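Illville Repair and Reuse Program
Progress report to the funder, second period, to the end of March

We said in the application that a repair program would cut what Illville households send to landfill. Two periods in, we can't show that it has, and we'd sooner say so now than in the final report.

What we can show is attendance. Sessions at the Skestlow hall have run every fortnight, and the average is 16 households a session against a target of 20. The Nurnik sessions have been weaker. Turnout there fell after the bus timetable changed, and the later start we tried made no difference that we could see. We have stopped paying for a second room at Nurnik and moved the money to parts.

The repair rate needs careful reading. Our intake sheets put it at more than 40 per cent, but "repaired" is ticked by whoever finished the job, on the day. A toaster that works at the bench at noon may be in the bin by the weekend. We phoned a small group of people from the first period to check, and too few picked up for the answers to mean anything. Please don't quote the figure in your own publications until we have something better.

We also have doubts about the landfill estimate in the Žukauskas toolkit, which your office asked all grantees to use. It treats every mended item as a new purchase avoided. Plenty of what comes through our doors is a second lamp or a radio from the shed that its owner had already replaced. We've filled in the toolkit as required (Attachment B), but we don't stand behind the tonnage it produces.

Spending is under budget by 10 per cent. This is mostly the coordinator's hours, which were vacant through summer. Electrical testing and tagging cost more than we were quoted and will again next period.
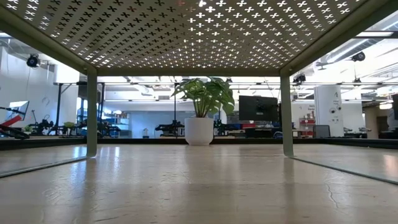
The school workshops are the part we'd defend most readily, though even there the evidence is thin. Teachers fill in the feedback forms and teachers are polite. One school has asked to come back and is willing to share the cost, and we give that more weight than the forms.

For the next period we propose to:
Keep Skestlow fortnightly and cut Nurnik to once a month.
Replace the tick box with a follow-up text message six weeks after each repair.
Drop the online repair directory, which had little traffic and is already out of date.

We need your approval for the Nurnik change before the hall booking is renewed in May.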